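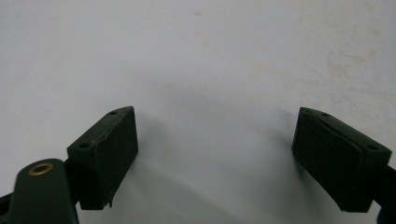

Talks > Engineering day > Speaker notes

Search talks and speakers

Program Speakers Notes Venue Contact

Drops on the Carrasco line: what we missed
Speaker notes, Francine Lapointe
Slot is 22 minutes with questions. Keep the first part short.

Slide 1. Title
Say who I am and that I run maintenance at the Codard site. Thank Kasun Akanda for the logs. He is in the room, so send the controls questions to him.

Slide 2. The cell
One arm, two-finger gripper, padded fingertips. It takes filled bottles off the Carrasco conveyor and puts them in trays. No guard problem, no collision history. It had been running since spring and people had stopped thinking about it.

Slide 3. What happened
In September the cell began dropping bottles. First drop logged at 4:40 in the morning. By the end of that shift there were 7. The operator cleared each one and pressed reset, as the card on the cell told her to do. The last bottle broke on the walkway side of the guard and a man from packing slipped on it. Bruised wrist, back at work the next shift. Say this plainly and pause. Do not name him.

Slide 4. Where we looked first
Grip force. Babar Butt raised it one step and the drops stopped for two shifts. We took that as the answer. It was the wrong answer and we lost most of a week to it. When the drops came back, the extra force was also marking the caps.

Then we blamed the bottles. Tritow had changed the label stock. We ran old labels and new labels side by side and saw the same result with both.

Slide 5. The pads
Rafsan Liyanage took the fingers off and laid them on the bench. The covering on one pad had come loose along the bottom edge. With a bottle in the grip, the loose part folded under and the bottle sat at a slight angle. It held when the arm moved slowly. It let go on the fast turn to the tray.

The gripper sensor only reports finger position. A tilted bottle gives nearly the same position as a straight one, so no fault was raised. Stay on this slide. It is the main point of the talk.

Slide 6. Why the check didn't find it
Pads were on the schedule at 3000 hours, visual only. The check was done from outside the guard, from above. You cannot see the bottom edge from there. The sheet says "pads OK" and it is signed, and the person who signed it followed the instruction we wrote.

Slide 7. What we changed
Pad check is now at 2000 hours, with the cell locked out and the fingers off.
Both pads get replaced together. We used to change one at a time.
Second drop in a shift stops the cell. Reset needs a supervisor.
Mesh on the walkway side goes down to the floor.
Force is back at the original setting.

Sabina Jayawardena wrote the new lockout sheet. Copies are on the side table.

Slide 8. Still open
We don't have a good way to detect a tilted part in the grip. Cistetberg has offered a pad with a wear strip in it and we have a set on trial. No results to show yet. If someone asks about a camera, say we priced one and have not decided.

Questions
Likely one: why did the card say reset? It was written for empty-pick faults and never updated when we added filled bottles. The card has been replaced.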